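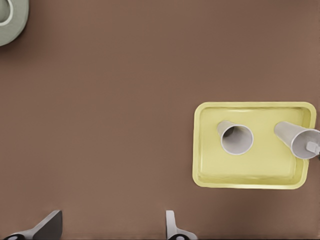 Eskil Eklund thinks open days are where robots go to look better than they are, and he told me as much on the train up. His argument was that any firm can make one arm do one job for one afternoon, and that the visitors go home believing it does that job all year. I said I would keep it in mind. I did, and I came home with a slightly different complaint.

The open day was at Skivent, who have the two floors over the old carpet warehouse near the station. They write software for robot arms used in canteens and other catering places, mostly clearing and sorting. I had seen a notice for it in the library in December and put my name down. It was free. You had to give a phone number, and so far they haven't rung it.

We were there by ten. There was a desk with stickers to write your name on, then a flight of stairs with a very low handrail, then a long room with a carpet and rows of chairs. Coffee was in flasks at the back. I would guess the people were half trade and half curious, and we were the curious half. A man behind us ran a hospital kitchen and had come to find out whether he could put anything he saw into it. He asked the best questions of the day.

The first part was a talk by Sølve Backlund, who looks after the simulation side. He spoke for too long about how the company started and then got to the part I had come for. Before an arm is given a job in a real kitchen, they have it do the job in a computer. The table is drawn, the crockery is drawn, the arm is drawn, and the program that controls it has to look at the drawn table and decide what to do, just as it would with a real one. They call the software Lenus. It has been through a few versions and he showed us the current one on the big screen.

The job that morning was paper cups. There was a yellow tray on a brown table with two white paper cups lying on their sides in it, and the gripper waiting open at the near side. Everything was very plain. I had expected it to look more like a film. Eskil said it looked like the bathroom section of a catalogue. Backlund said the plainness was a choice for this set of tests, and that there are other sets where the table has a pattern or the light comes from a window, and those are done later.

He said cups on their sides are a good test because people assume they are easy. A cup standing up can be taken from almost any direction. A cup lying down has a wide end and a narrow end, it rolls, and if it is paper it gives way when you squeeze it. The arm has to choose where along the side to take hold. Near the rim there is the rolled edge, which is stiffer, but the wide end may be more than the fingers can open to. Near the base the cup is narrower and firmer, but then the heavy end, such as it is, hangs out in front. In the middle it is softest. He had drawn all this on a slide in green pen and photographed it, which I liked more than the proper slides.

Then there is the tray. A tray has a raised edge, so the fingers can't just come in flat along the table. They have to come down from above and stop before they hit the floor of the tray. The man from the hospital kitchen asked what happens if they do hit it. Backlund said that in Lenus nothing gets damaged and you get a red line in the log, and that on the real arm downstairs you get a noise and somebody has to fill in a form. They have a number for how many goes at the cup job they had run since the last big change, and it was 2,338. He put the number up and left it up for a while. I asked how many had worked. He said it depended what you counted as working, because a cup that is lifted and then dropped in the right place is a pass under one set of rules and a fail under another. I wrote that down. I don't think he was dodging, but I'd have liked a number for each set of rules.

He let three people from the audience have a turn at controlling the simulated arm with a sort of handle on a stalk. I was the second. You move the handle and the gripper on the screen moves, a moment late, and you squeeze to close it. My first go went well past the cup. On my second I had a finger on each side of it and squeezed, and it shot out and went over the edge of the tray. I found it very hard to judge how far away anything was on the screen. I kept thinking I was over the cup when I was well short of it. The woman after me got one first time and was given a round of applause. She said afterwards she does a lot of icing.

We broke for more coffee and then went downstairs in two groups to see the real arm. This room was colder and had a painted floor with a yellow line we were asked to stay behind. The arm was smaller than I had expected, the length of my own arm or a bit over, bolted to a steel table. It was clearing a tray when we came in and carried on clearing it the whole time, with a young man putting the things back whenever it had finished. It picked up a cup, paused, turned, let go over a bin, and went back. Each one took long enough for me to lose interest and look at something else and then look back. A person could have done the whole tray in the time it took for two cups. They didn't pretend otherwise. The point they made was that the arm can do it at three in the morning, and that the hospital kitchen or wherever could have it going all night.

It missed one while we watched. It came down beside the cup, closed on nothing, went up, stopped, and came down again slightly further over. That time it got it. Our group was more pleased by that than by any of the ones it got right. I asked the young man whether it had decided to try again by itself and he said yes, there is a check on how far the fingers have closed, and if they have closed all the way there can't be a cup between them. That seemed very sensible and I was surprised that I'd never thought about it.

There was also a stand from Crabtree, who make the rubbery pads that can go on the ends of the fingers, and they let us handle a few. Some were ribbed and some were smooth. The ribbed ones had picked up a lot of fluff. They had a tool changer there too, under the name Stollik, which lets the arm put one gripper down and pick up another, but it wasn't switched on and the person who knew about it was at lunch. We went back at half past one and he was still at lunch.

Lunch for us was sandwiches. I had the cheese. Eskil spent most of it talking to the man from the hospital kitchen about dishwashers, and I went back upstairs to have another look at Lenus, as they had left it running on the big screen with the sound off. There were only two or three of us in there. I watched it go through a string of attempts, each with the things in slightly different places. With no talking over it, it was quite restful. You start to guess which ones will go wrong. If a cup was right over by the end of the tray I thought it would struggle, and I was correct more often than not, but then it would make a mess of an easy one in the middle and I had no idea why.

I asked Backlund about that when he came in to fetch his jacket. He said they often have no idea why either, and that a good part of his week goes on watching the easy ones that failed. He said they had 2,000 of the recorded attempts set aside just for people to look through, and he would be glad of more people. I think he was joking but I did give him my email.

My complaint, since I said I had one, is that the simulated arm and the real one were on different floors. I understand there isn't room. But the interesting thing for me would have been to see the same tray and the same cups on the screen and on the steel table, side by side, and find out how alike they were. We were told they were close. I had no way of comparing a thing I'd seen at half past ten on a screen with a thing I saw at noon from behind a line. I put this on the feedback form. Eskil put that the stairs were steep.

If you want to go, they are doing another in the spring and the notice will be in the library again. Take the side entrance, as the front one is still the carpet warehouse and they will try to sell you a rug. Trains back are on the hour. We missed the four o'clock by a minute and sat in the station café until the next one, and I had a tea in a paper cup and knocked it over reaching for the sugar.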